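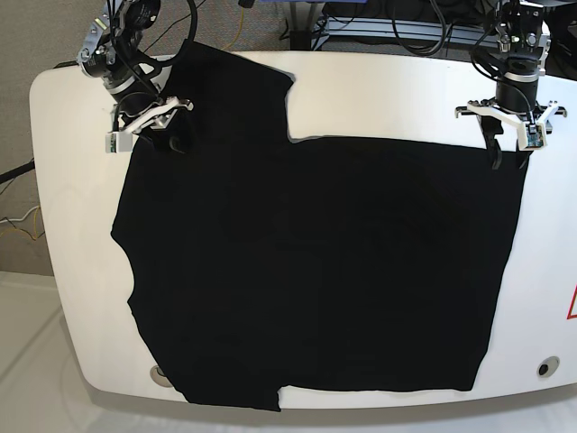

3.2 Folding dark garments

Dark cotton was harder to fold neatly than light cotton. Of the 179 shirts in the Plilcombe set, 30 were black, and on these the side seams were difficult to find by eye. Kwak's sorting order (sleeves, then hem, then collar) helped only when the shirt had first been spread out on a pale surface.

Figure 4. A black garment, probably a T-shirt, spread on a white tabletop. Only faint folds show in the cloth.

Wrinkles left in at this stage stayed in the finished stack — mostly near the hem. We therefore smoothed each shirt from the center outward before the first fold. Loose edges were squared last.

Contact: Deok-su Kwak, Stekside | Back to top
12 shares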